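Winter Giving Program, Renham and Vunport
Progress report to the Stergiou Fund
Prepared by Evanthia Alexiou

Dear Aliki,

Thank you for being so patient with me while I pulled this together. I had meant to send it before Thanksgiving, but November got away from us, as it does every year, and I wanted to wait until the last of the coat orders had been settled so I wouldn't have to write to you twice.

First, the sign-ups. We have 122 families on the list this season, compared with 100 at the same point last winter. Most of the growth is on the Vunport side, where the school office kindly sent our form home in both languages. Renham is holding steady, and many of the names there are ones we know well and are always happy to see again.

The coats and boots have gone better than I dared hope. Your grant let us place the order in late summer, before the prices went up, and we ended up with 139 children's coats. A few of the sizes came in wrong (far too many toddler mediums, I'm afraid) and Stasteck agreed to swap them without charging us for the shipping — a great relief, as I had already started working out which line of the budget would have to suffer.

The gift tables are the part I am still fretting over. You'll remember that last year we wrapped everything ourselves and handed it out at the door, and several parents told us, very gently, that they would have liked to choose. So this year they will. Each family gets a time slot in the evening, between five and eight, and picks from the tables while the children are in the next room with cocoa and a movie. It takes more space and a good deal more tape, but I think it is the right thing to do.
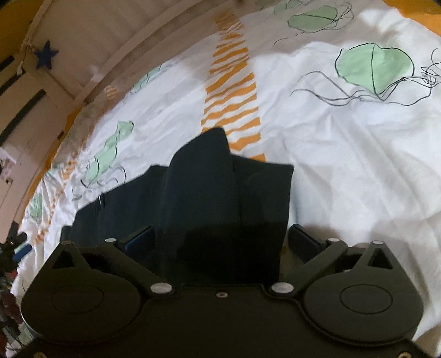 We are still short on gifts for teenagers, who are hard to buy for and easy to forget. I would like your permission to move up to $600 from the food box line into gift cards for that age group. The food boxes can spare it, thanks to a very generous promise of potatoes and onions from a farm outside Renham, and I have marked the change on the budget sheet so you can see how it would look.

One disappointment to report: the van. The repair took longer than we were told, and we missed two pickups in Vunport. Both donors were gracious and have given us new dates in December.

I'll write again in January with the final numbers and the receipts. If you can manage it, do come by one of the evenings — we would love to have you, and there will be plenty of cocoa.

With warm thanks,
Evanthia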